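4 min read

Progress report, Lesach-Flanmont Dialogue Project
Period covered: through the end of May

We promised you a diplomatic back channel. What we have so far is a room, two delegations who will sit in it, and a long argument over whose flag goes nearest the door. By the standards of the Lesach talks this is a good spring.

Both governments have now confirmed in writing that the talks exist. Flanmont took until May to do it and sent the letter to our old address. Lesach confirmed early, withdrew the confirmation when its coalition wobbled, and then confirmed again in the same words with a new signature. We have kept all three letters.

Delegations met for 11 sessions in the period. Two ended before lunch, one over the order of speakers and one over the word "border," which Flanmont prefers to call "the line" and Lesach prefers not to call anything. The interpreters settled on a cough. It has held up better than most of the agreed text.

On substance, the draft on crossing hours is finished apart from the hours. Lesach wants the main road open to trucks until 8 p.m. Flanmont wants 6 p.m. and a review. The draft on seasonal workers is further along than we told you in the last report, when we were being careful. Sixty permits would be issued in a first round, and 80 if neither side makes a speech about it.

The prisoner list remains where it was. We raised it four times and were thanked for raising it.

Spending is under budget, mostly because Flanmont's delegation refuses to eat anything we pay for. The Fuchs fund covered travel on the Lesach side. The savings have gone to translation, which ran over - both sides now want every draft in both languages at the same moment, to the minute, so that neither can be said to have read it first. The shared document system, Fosulix, does this well enough. It also logs who opened what and when, and each side has asked us privately for the other's log. We declined both times.
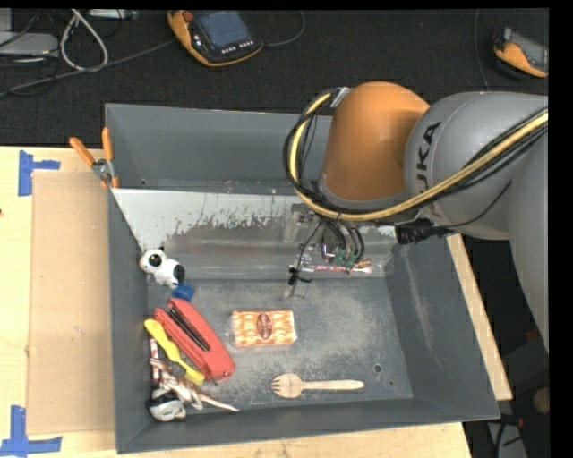
Will the crossing agreement be signed this year?

The two sides could sign the workers' draft by fall, but the crossing hours will probably slip into next year unless Lesach gets through its budget vote in one piece.

For the next period we ask that the release of funds stay on its present schedule. A late payment in the winter was read in Flanmont as a signal, and we spent most of a session explaining that it was a bank holiday. We would also like to move the talks to a building with two front doors. The quote is attached.

11 shares
2 comments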